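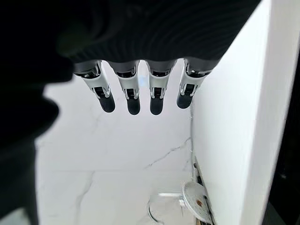

White marble with soft grey veining.

News > Media releases > Products

Search releases Enter keyword Go

Conano adds veined marble to its Flurkalton range

May 1, 1999. Conano will carry white marble with grey veining in its Flurkalton range at all 12 showrooms. The colour is offered in two finishes, honed and polished. Samples went to dealers in February.

"Customers kept asking for a quieter vein," said sales manager Eimear Tully.

Orders go through the Trnka warehouse, extension 735.

Recent releases
Clanon grout colours
Trnka warehouse hours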